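3. What a tired pitcher does with his first pitch

I should say up front that I came to this question as a fan. I spent most of my twenties in the cheap seats at Brevwood, and I always felt that a starter who was running out of gas gave himself away on the first pitch of an at-bat. He'd stop nibbling and just throw the thing over the plate. So when Valentin Onu offered me his scorebooks from the Clerndale summer league, I jumped at them (and then spent all of March typing them up, which was my own fault).

The books cover 179 starts. I threw out any start that ended before the fourth inning, and I threw out the two rain-shortened games against Guvden, where the scoring gets hard to read. For everything left I marked the first pitch to each batter as a ball, a called strike, a swing or a ball in play.

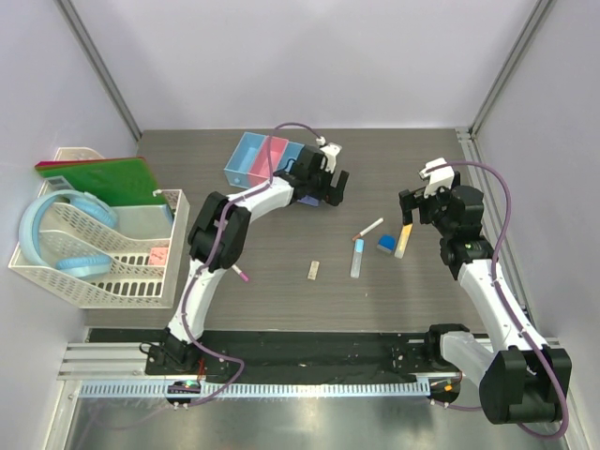
Now, a scorebook won't give you pitch speed, and I went back and forth on how much that hurts us. My feeling is that it hurts less than you'd think! What I wanted was the choice the pitcher made, and a first-pitch strike is a decent stand-in for that, at least in a league where hardly any hitter chases early. Valentin disagrees with me here – he thinks the plate umpires got more generous once the sun started going down – and I've tried to be fair to him by splitting day games from night games.

The split didn't change much. Starters threw more first-pitch strikes from inning 6 on, in both kinds of game, and the batters seemed to know it, as they swung at more of them too. The one team that didn't fit was Ghumman, whose starters went the other way and got wilder. I have no good story for that. Their park is small, with a short porch in right, and maybe that makes a worn-out pitcher shy of the middle of the plate.
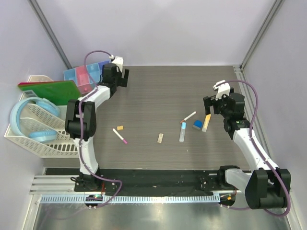
Figure 2. Two white robot arms over a gray tabletop, with a compartmented storage box.

I also looked at whether the crowd mattered, using nights with more than 2,000 tickets sold. There weren't enough of those to say anything, so I've left them in with the rest and moved on to relievers in Section 4.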